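Braltthorpe Neighbors Help Board
Home > Household > Laundry and appliances

Small loads come out damp in a dryer with a vent in the back wall of the drum. Clean it or leave it?

Posted 9 December 2023
Viewed 3,862 times
2 answers

clurard_upstairs

I moved into one of the Clurard apartments in June and the place came with a Tedar front-loading dryer, vented to the outside. No manual. I have used dryers all my life but always the kind with the lint screen in the door and a plain drum, and I have two things I'd like to understand before I call Haberkorn, who handle repairs for the building and charge for the visit if nothing is broken.

First problem. A full load of towels dries fine. A small load doesn't. If I put in a few thin things with one or two heavier ones, the machine stops early on the sensor setting and the thin pieces are dry on the outside and damp in the middle of the bundle. It happens nearly every time. If I switch to timed dry and give it 90 minutes everything is dry, but that seems like a ridiculous amount of time for so little laundry.

A typical small load for me is mostly thin white stuff with a couple of colored things mixed in. 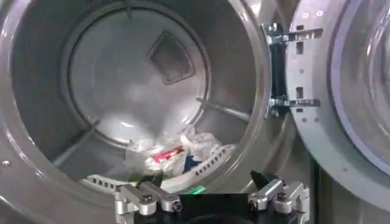 A small load in the bottom of the drum, door open.

Second problem, maybe the same problem. There is a dark opening in the back wall of the drum, off to the upper right, set at an angle so it looks like a diamond. I assumed it was just where the air comes through. Then I got worried that thin fabric could get pulled against it and block it, or that lint is packed in behind it where I can't reach. I have not found any clips or screws on it and I don't want to pry at something that isn't supposed to come off.

What I have already done:

Cleaned the lint screen every load.
Washed the lint screen once with dish soap and a soft brush and let it dry.
Pulled the machine out and looked at the hose. It isn't crushed.
Went outside while it was running. The flap opens and I can feel air.

I have not taken any panels off and would like to keep it that way. I use one dryer sheet per load, regular brand from the grocery store.

So: is the vent in the back something I should be cleaning, and is there a way to dry a small load without running it for an hour and a half?

Comments on this post

spincycle16: Does the drum still turn at normal speed with the small load in it? And does it feel hot when you open the door partway through?

clurard_upstairs: Yes to both. Turns the same, feels hot.

oldporchlight: Mine does this too, following.

Answer from backhall_laundry
Marked as helpful by the poster

I ran a small wash-and-fold for a long time and we had machines of several makes. From what you've written I would not call for a repair yet. Towels drying normally tells you that the heater works and that air is getting through. A blocked hose or a dead heater would show up on the big loads first.

What you have is the ordinary small load problem, and it comes from two directions.

One is the sensor. On most dryers with an automatic setting there are two metal strips somewhere the clothes will brush against, often low down near the front of the drum or on the lint screen housing. Wet cloth touching both strips tells the machine to keep going. A few light pieces don't touch them often, so the machine decides everything is dry and quits. Thin fabric makes this worse, and the surface of a bundle dries well before the inside does, so even when it does touch the strips it gives the wrong message.

The strips also get a film on them from dryer sheets. You can't always see it. Wipe them with a cloth and rubbing alcohol with the machine off and cool, let them air out, and try again. I'd do this before anything else. If you use a sheet every load, plan on wiping them once a month. You could also skip the sheets for a couple of weeks and see what changes.

The other is bundling. The lifters on the drum wall are there to carry the clothes up and drop them through the air. A full load gets carried and falls apart on the way down. A small one can sit low and roll, and thin cloth will wind itself around whatever heavier thing is in there. Once it has rolled into a ball no amount of sensor cleaning will dry the middle.

What worked for us with small loads:

Shake every piece out separately before it goes in. Don't move the whole wad from the washer in one go.

Add two clean dry towels, medium size. They give the lifters something to carry and the sensor something to touch. Take them out after 15 or 20 minutes if you want, they'll have taken up a good deal of the water by then.

Keep the heavy thing out. If there's one pair of sweatpants and the rest is thin, hang the sweatpants or dry them with the towels another day.

Stop it once partway, open the door, and pull the bundle apart by hand.

Use low heat for anything thin. It takes a little longer but it comes out less wrinkled and you won't cook the outside while the inside is still wet.

Dryer balls help some people. I never noticed much difference with very thin fabric, and they're noisy at night if you have neighbors below.

On the vent in the back wall: leave it where it is. Drums vary a lot and I don't know the Tedar inside out, so I won't tell you which way the air goes in yours. In general you can wipe the surface with a damp cloth and run the brush attachment of a vacuum over it, from the inside of the drum, with the machine unplugged. Don't push anything through the slots. If you can see a mat of lint on it that the vacuum won't lift, that's when I'd have someone take the back off.

Could you get a closer look at it? A flashlight aimed from the side shows lint better than one aimed straight on.

Comments on this answer

clurard_upstairs: Thank you. I did find two strips, just under the lip on the inside, and the cloth came away gray. I'll do the towel thing next and report back.

spincycle16: Second the part about shaking things out. Fitted sheets are the worst, everything else ends up inside one corner.

backhall_laundry: Pillowcases too. Turn them inside out and button them if they button.

Answer from gasket_and_hose

Sounds like it's clogged. Take the back panel off and clean it all out. I do mine every year and it's always full. Takes half an hour if you have a nut driver. Also get rid of the flexible hose and put in rigid pipe.

Comments on this answer

backhall_laundry: It's a rental, so the panel and the pipe are both up to the building. And with full loads drying normally I wouldn't start there.

gasket_and_hose: OK but it should still be done at some point.

clurard_upstairs: I asked. The building office says Haberkorn cleans the duct run but tenants aren't supposed to open the machines.

Update from clurard_upstairs

I got a better look at the back of the drum. The opening has a raised metal border with rounded corners, and the inside of it sits lower than the rest of the panel. There's a slanted band of very small holes or slots along its lower right edge. I couldn't see a removable cover. 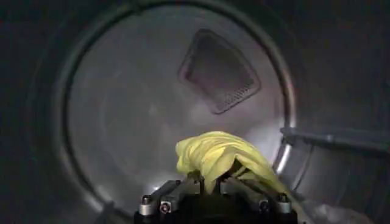
The vent in the back wall, with the perforated strip along its lower right edge.

There are some smudges on the metal below it, which I took for dryer sheet residue. I unplugged the machine, wiped the whole back wall with a damp cloth, and went over the vent with the vacuum brush. Very little came off. I did the lifters while I was in there, and more came off those than off the vent, mostly hair.

Results so far, after wiping the sensor strips and changing how I load:

Small load with two dry towels added, sensor setting, low heat: everything dry, including the thin pieces. I stopped it once to pull things apart.

Small load with two dry towels, not stopped in the middle: one thin piece was wrapped around a sock and still damp where they touched. Everything else was dry.

Small load with no towels: better than before but I still had a damp spot.

So it's mostly the bundling, and the strips were part of it. I haven't had to use timed dry since. I've stopped using dryer sheets for now and the only difference I can tell is some static on the fleece things.

I'm going to leave the vent alone apart from the vacuum brush.

Comments on this update

backhall_laundry: Good. For the static, take the fleece out a few minutes before the end while it's the slightest bit damp and hang it over a chair.

oldporchlight: Tried the two towels on mine, which is a different make. Worked on shirts. Didn't help with a duvet cover, the towels went inside it.

backhall_laundry: Duvet covers need to be closed first, every button. If it has ties, tie them all. Or dry it by itself and turn it over halfway through.

spincycle16: Is there any harm in using the same two towels over and over? They must get worn.

clurard_upstairs: I've been using old hand towels I don't care about. Light colored ones, washed a few times already, so they don't leave fluff on everything.

oldporchlight: Closed all the buttons on the duvet cover. It took two rounds and I had to turn it over between them, but it's dry.

Related on this board

Dryer smells of hot dust the first time after summer
How often should the outside flap be cleaned?
Best way to dry thin curtains without a line
Washer leaves water in the door seal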